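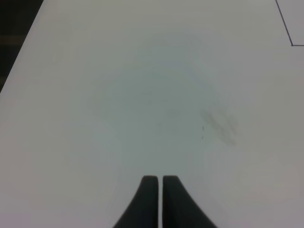 Which cut of Skinura should a first-timer watch, the English dub or the subtitled one?

The subtitled one. It runs 12 minutes longer and keeps the whole flooded cellblock sequence, which the dub drops entirely.

reelmutt wrote:
Thanks, that was quick! I caught the last half hour of the dub at a friend's place back in July and I've been thinking about that warden with the glass flute ever since. I don't usually go for prison movies (too gloomy for me), but this one was so cheerful about how mean it was that I couldn't look away. Is the Kolev disc the one to get?

pasta_and_gore wrote:
Yep, the Kolev disc has both versions. I'm going to disagree with the subtitles crowd, though, and I say it with love. The dub is how most of us met this movie. Whoever voices the cook is having the time of his life, and when he yells "No soup for the guilty!" the whole room at the Eldale midnight show yelled it right back. You lose some story, sure, but I've seen it 9 times and I couldn't explain the story to you anyway. 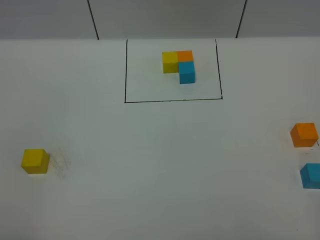
Tabletop with a rectangle drawn in black marker

OldTubeRadio wrote:
I love the cook too, but come on, the dub throws away Marin Lazarević's best scene! The speech to the new inmates is five minutes of him talking very softly while the water comes up, and in the dub he just walks in and starts hitting people. My wife, who puts up with a lot from me in this department, put her knitting down for that speech.

pasta_and_gore wrote:
Okay, the speech is good. I still think it stops the movie cold right when it's getting going.

reelmutt wrote:
Well, now I want to see both, so you've each cost me an evening. Does anybody know if the Pornmont print is the long one? They're running it Monday at 9 and it would be a treat to see it big.

OldTubeRadio wrote:
Long one, subtitled, a bit pink in the second reel but very watchable. Sit toward the back, the subtitles are low and there's always somebody tall.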